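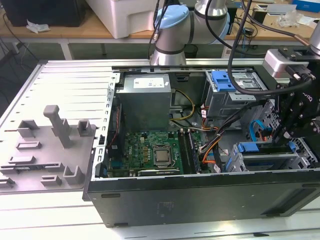
Tower case

A tower case is an upright box, usually made of sheet steel with a plastic front, that holds the main parts of a desktop computer. Most people who own one simply call it "the computer," and some call it "the hard drive," which can make for a long phone call with a repair shop. It has been a familiar sight under desks, on library tables and in the corners of family rooms for decades, and although laptops have taken over a good deal of its work, plenty of people still hang on to their towers with real affection.

The name comes from the way the case stands. Earlier desktop machines lay flat, with the monitor sitting on top, and turning the whole thing on end gave people back a surprising amount of desk (as well as a handy ledge for sticky notes).

Layout

The usual arrangement hasn't changed very much over the years. A large circuit board, the motherboard, is fixed to one wall of the case, and nearly everything else plugs into it or is joined to it by a cable. The power supply has a corner of its own at the back, the drives sit in bays toward the front, and one side of the case comes away so that a person can get in and work.

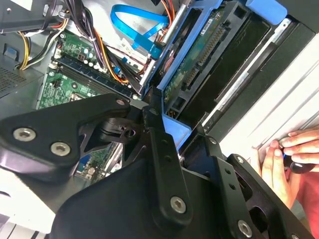
Makers have never quite agreed on how that side should come away. Some panels slide back after two screws are taken out, some swing down on a latch, and a few older cases lift off as one big cover, to be wrestled back on afterward. The Hitholm mini tower was well liked among school technicians for its single thumb latch, while the Foulkes office tower, a sturdy machine in every other way, needed 7 screws removed before it would open at all.

Sizes

Towers are sold as full, mid and mini, and the words are used rather loosely. One maker's mid tower may well be another's mini. The Bruro home tower, sold as a mini, weighed about 34 pounds with its drives fitted, and owners who carried one upstairs tended to remember it. 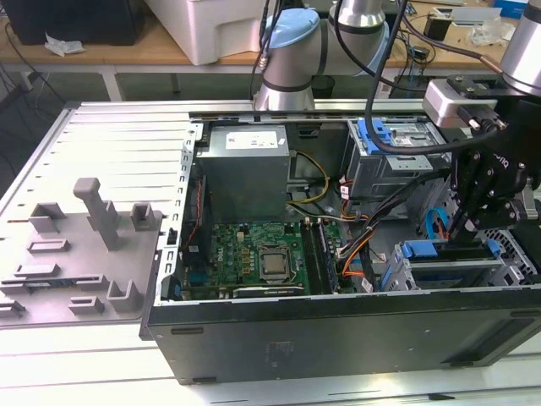
Repair and reuse

Because the parts are separate and mostly follow shared standards, a tower can be kept going for a very long time. Memory and drives are the parts most often changed at home, and a power supply is a fairly simple swap once the computer has been unplugged. Laying the case on its side makes all of this easier, with the board facing up and small screws less likely to roll off somewhere dark.

Sioned Beddoe's handbook The Box Under the Desk is still a favorite with beginners, in large part for its patient chapter on cables. Lleucu Kemeys later wrote a history of the Stesata workshop, which took in old office towers and passed them on to local families.
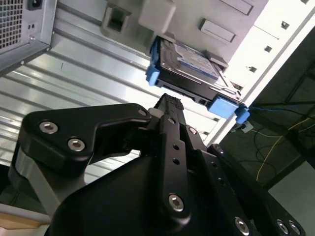

In its busiest year the workshop sent out 467 machines, many of them put together from the good parts of two or three others. Kemeys records that drives were always wiped before a computer left the building, and that the leftover side panels were stacked by the back door, where gardeners came by every February to take them home as covers for seedling beds.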